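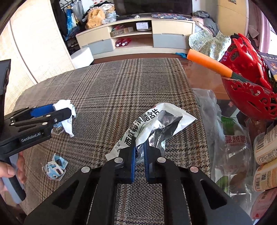
Wrapper in the jaws, blue pads closed on the crumpled edge.

December, late, tea gone cold next to me

Okay, I have to get this down before I forget the good parts, because today was the most fun I've had with the hand-held grippers since we started the comparison. I'd gotten so used to blocks and cups and other polite objects that I forgot how much you learn from trash!

The wrapper is from a pack of throat lozenges (西瓜霜清咽含片, says the front, in big black characters), torn open, foil on the inside. It's nasty stuff to grab. Push on the middle and it skates across the tablecloth. Come in too low and the fingertips ride up over the plaid and bunch the cloth under them. What worked best for me was going for the crumpled edge and squeezing slowly until both pads met, then waiting a beat before lifting. I tried it 5 times that way and lost it once. Before that I was getting maybe one in three, so I'm calling it progress.

The blue pads are the big news, at least to me. With the old hard tips I could feel foil slip through the handle a split second before I saw it go. The new ones give a little and then hold. Remigiusz Ostrowski swore by soft pads back when we were testing the Nevari fingers and I argued with him for an entire lunch. I owe him a lunch now, I think. He also told me to stop holding my breath when I close the jaws, and he's right about that too — my right hand shakes less if I just breathe.

Two hands is still the hard part. I can do left alone, I can do right alone, and then I put them together and the left one wanders off like it has its own plans. Tried having the left hold the pouch of dried cranberries while the right pulled at the top, and got the seal open a finger's width before the left jaw rolled off. So close! The pouch is heavier than it looks and it sags as soon as you lift one side. Next time I want to pinch lower, near the bottom seam, and tilt the wrist in.

Things I want to remember for the Kolel write-up:

Foil wants slow. The pads leave no marks on it that I can see, which was one of the questions.

The tissue was easy from the top and terrible from the side.

The little blister tray flips if you touch the rim first. I chased it for so long that I laughed out loud.

Ran 150 grabs before dinner and logged all of them, even the ugly ones. The goal was 200 but my thumb quit. I should really ask whether Ó Conaill ever made that thicker handle sleeve, because after an hour the trigger digs in right at the joint and I start cheating with my other fingers, and then the closing speed is all over the place and the numbers aren't worth much.

Also want to compare against the Prurkberg parallel jaws on the same wrapper. My guess is they'll be steadier on the cups and hopeless on anything flat. I'd love to be wrong, they're so light! Remigiusz is bringing them over, and he says he has 2 sets of pads in different softness, so we can swap them halfway through and see whether it's the pads or the jaws doing the work.

Charge everything tonight. Thumb tape. Keep the wrapper.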